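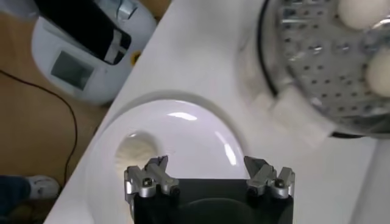
Do singers who "direct" their own music videos really direct them?

Posted in Music & Film

I keep seeing "directed by" followed by the singer's own name and I don't buy it. My cousin was an extra on a video shoot last August, 16 hours in a parking lot, and she says the artist showed up for four of them. Some other guy was calling the shots the whole time. Guess whose name was on the finished video. Is there any rule about this, or can they put whatever they want?

drikari_fan57

There's no law that I know of. If the production is under a union contract, then credits get more complicated, but a lot of videos are small jobs and the credit is whatever the parties agreed to on paper. I worked in the office at a place called Cistov that did low-budget videos, and one contract paid a guy an extra $2000 to leave his name off. He took it. I would have too.

That said, being on set for four hours doesn't prove much. If she picked the story, the shots and the edit, I'd call that directing, or at least half of it. Your cousin wouldn't have seen any of that from the parking lot. Could the other guy have been the assistant director? They do most of the yelling.

menach_st_video

They're all fake, every one. It's a marketing thing so they can get a movie deal later.

olszewski_on_tape

"All" is a stretch. Some of them clearly know what they're doing, and you can hear it when they talk about lenses or cutting for more than a minute. Others say "my vision" over and over and change the subject. Look for the behind-the-scenes footage and see who is at the monitor between takes. Even then I'd be careful, as the label usually pays for that footage and picks what goes in. Look up the co-director too, if one is listed way down in the credits.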